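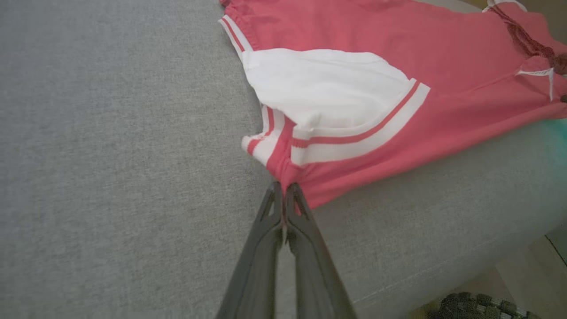
*A two-finger gripper holding a fold of a pink garment on a gray upholstered surface, seen from the wrist camera.*

**Edge-first grasping** is a method in robotic manipulation for picking up and unfolding clothing. The robot looks for an edge of the garment, such as a hem, a cuff or a waistband, and pinches it before attempting any other motion. It was developed at the Farnska laboratory by Niilo Partanen and Minttu Kokkonen and is mainly associated with the Henao trials, a set of tests on household clothing laid on soft furniture.

## Background

Clothing is difficult for robots because it has no fixed shape. A cup looks much the same from one moment to the next, while a shirt dropped on a chair can lie in an almost unlimited number of ways. Early systems often grasped the highest point of a pile and lifted. This usually brings the item off the surface, but the robot then holds an unknown part of it and has to regrasp several times before it can fold or hang anything.

Working from an edge shortens this process. Once a hem or cuff is held, the robot can slide along it to a corner or pull the cloth out flat. The drawback is that edges are hard to find. They are thin, they are often tucked under other layers, and a printed stripe or a seam can look like an edge when it is not one.

## Method

The method uses a parallel two-finger gripper with a small camera mounted at the wrist. An overhead camera picks the general area of the garment, and all later decisions use the wrist view alone.

Each grasp has four stages:

1. **Approach.** The arm moves to a point above the garment and tilts the gripper toward the nearest visible boundary between cloth and background.
2. **Edge scoring.** A network called Menix assigns every pixel in the wrist view a value for how likely it is to belong to a true edge. Trim, drawstrings and seams are labeled as separate classes in its training data.
3. **Pinch.** The fingers close on the highest-scoring stretch. The target is a fold of cloth gathered between the fingertips, as a single flat layer tends to slip.
4. **Check.** The arm pulls back a short distance and compares the wrist view before and after. If the cloth has not moved with the fingers, the grasp is counted as failed and the sequence starts again.

Contrasting trim gets special treatment. On sportswear, striped bands often follow the real edge closely and are a useful guide. They can also run across the middle of a panel, or twist so that both sides show at once. Menix therefore gives trim a score of its own, which is added to the edge score only where background is visible close by.

## Training data

The network was trained on wrist-camera recordings of grasps guided by a human operator. The operators, led by Hanne Lindqvist, worked with 76 garments, including shorts, sweatshirts, towels and children's clothes. Garments were placed on upholstered seats, beds and bare tables.

Soft surfaces were included on purpose – on a hard table the fingers can press down and scoop, but on a cushion the surface gives way and the cloth sinks with it. Lindqvist's group also found that woven upholstery confused an earlier version of the network, which marked cushion seams as garment edges. Adding recordings of the furniture with no garment on it removed most of these errors.

## Results

The Henao trials were described in a laboratory report dated 11/08/2023. The test set was made up of 25 garments that did not appear in the training data. Edge-first grasping held a true edge on the first attempt in 70 percent of trials. A highest-point method run on the same arm did so in 40 percent.

Most failures fell into two groups. In the first, the fingers closed on an inner fold that looked like a hem. In the second, they caught a drawstring or pocket lining along with the edge, so the item came up twisted. Thick ribbed cuffs gave the fewest problems. Thin jersey was harder, as it bunches easily and hides its own border.

## Limitations

The method does not identify which edge has been grasped. A waistband and a leg opening are treated the same way, and a separate step is needed before folding. Ilari Kinnunen has argued that this makes the first-attempt figure less useful than it seems, as a correct grasp on the wrong edge may still call for a second one. Partanen and Kokkonen accepted the point in a later note and proposed adding a class for each type of opening.

Lighting is another weak spot. Colored reflections on pale fabric lowered the edge scores in several trials, and white trim against a light background was sometimes missed altogether.

## Later work

Veikko Rantala adapted the method for two arms under the name **Flanenov**. The first arm pinches an edge as before and the second searches for another edge while the cloth is held up. The two-arm version has been tested on towels and shorts. Results for long-sleeved items have not been reported.

## See also

- Deformable object manipulation
- Visual servoing
- Parallel gripper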